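Kurkari cell: wrist camera and hand, gallery

Kurkari is the single-arm cell at our Prandetby site. It carries a black multi-fingered hand and a small camera fixed at the wrist, looking along the fingers towards the work. This page covers how the camera and hand are set up and what gets looked at on each service. The control side is on the Makori page and is not repeated.

The hand is serviced every 2,000 cycles. The camera is checked at the same time, and again after any change of fingers, cable or mounting screws. Exposure is fixed. Autofocus is switched off and the focus ring is locked with a dab of paint. Focus is set for the fingertips and whatever lies just past them, so the housing nearest the lens will always be soft.

Views from the wrist camera. The black housing should fill the top of the picture, with the fingers or tabs pointing down from it.

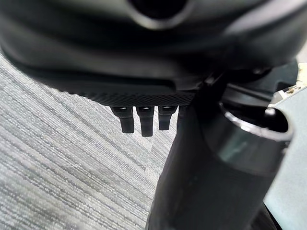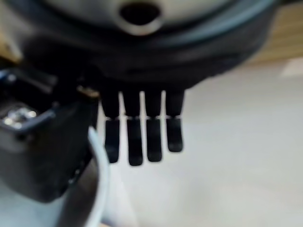 Camera alignment is done with the arm powered and the hand disabled. Slacken both clamp screws on the camera bracket by half a turn and no more, or the bracket drops and the zero is lost. Rotate until the housing sits along the top edge, then nip up the screws alternately. Command the wrist to 90 degrees, return it, and compare with the saved reference. If the housing has shifted, the bracket is slipping and the clamp pad wants replacing.

Finger joints are checked by hand with the drives off. Each should move freely over its full travel and stop without a click. Side play of more than 2 mm at the tip means a worn pin. Pins are changed as a set. Do not oil them; oil picks up carpet fibre and ends up on the lens.

Lens cleaning: dry cloth only. Solvent wipes took the coating off the first unit in May.

Darkside, the second cell, uses the same bracket but an older cable with a straight plug. The two are not interchangeable. Spare clamp pads and pin sets are in the grey drawer under the Kurkari controller. Worn parts go to Victor Shemweta by Thursday, bagged and marked with the cycle count.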